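Haverford Rules for Hand-Held Gripper Recording

The Haverford Rules are a set of good-practice rules for recording household and workplace tasks with hand-held grippers, so that the recordings can later be used to teach robots. They cover the state of the equipment, the space in which a task is carried out, the conduct of the person holding the grippers, and the way each recording is checked and stored. The current edition was published on 26 August 2021 and replaced a much shorter set of notes that had been passed between teams since May of the year before.

Background

Before the rules existed, each team worked in its own way, and the differences were remarkable. Recordings made at Barkisard began with the grippers closed and touching, while those made at Clelon began with them wide open and held apart. Both habits were perfectly sensible, but a robot trained on a mixture of the two tended to open and close its fingers at the start of every task, as if it could not decide which school it had been to. A joint review looked at 1,595 recordings from both sites and set aside 244 of them, mostly for markers that had gone out of view. That review gave the rules their shape, and its list of faults is still printed at the back of the document. It makes wonderfully absorbing reading for anyone who likes to know how things go wrong.

Scope

The rules apply to any session in which a person carries one gripper in each hand and wears a camera on the head. They do not apply to sessions in which a robot arm is driven from a distance, which are dealt with in a separate paper known as the Lilier Supplement. Single-handed work is allowed under the rules, but the unused gripper must still be held in sight of the camera and kept still.

Equipment

Each gripper carries a cube printed with black-and-white square patterns. The patterns let software work out where the gripper is and which way it is turned, and a good deal of the text is given over to looking after them. Cubes must be clean, firmly fixed and free of creases or lifted corners. A cube that has been dropped is checked against the printed master before it is used again. Tape may not be placed over any face, even clear tape, as the shine can hide part of the pattern.

Cables receive a section of their own. A cable should hang with enough slack for the arm to reach fully forward, and it should pass clear of the jaws at all times. Teams may choose their own route for it, provided the same route is kept for the whole session.

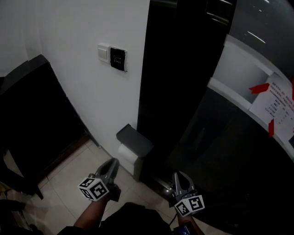 Space

The section on space is the part most often praised by people who use the rules, and deservedly so! It asks that rooms be recorded as they are found. Furniture is not to be moved for the sake of a neater recording, and ordinary fittings, notices and switches stay where they are. A robot will one day have to cope with real rooms, and the rules take that idea seriously.

Certain things must be dealt with first, however. Floors are checked for anything that could trip a person whose hands are full. Papers showing names or telephone numbers are covered or turned over. Glass and other shiny surfaces are noted on the session sheet, because a reflected marker can be mistaken for the real one. The advice is to approach such surfaces at a slant where the task allows it.

Exits must stay usable throughout. The person recording has to be able to put down both grippers and leave at any moment, and a session stops at once if a way out becomes blocked.

Conduct

Every recording starts and ends with a still pose, both grippers held forward, for 2 seconds. Movements in between should be smooth and unhurried. Mistakes are left in if the person recovers from them naturally — a fumbled pick-up followed by a good one is thought to be especially useful — but a task abandoned halfway is marked as incomplete. Talking is discouraged, though humming has never been forbidden.

Checking and storage

A second person views each recording before it is accepted. The checker looks for lost markers, tangled cables and private details, and may reject a recording without consulting the person who made it. Rejected recordings are kept apart for a season and then deleted.

Reception

The rules spread quickly between the founding sites. Clelon recorded 880 sessions under them in the first year, and its teams reported far fewer arguments over what counted as a finished task. The main criticism concerns the still pose, which some users find awkward in cramped rooms. A shorter pose has been proposed for the next edition, together with a fuller treatment of stairs.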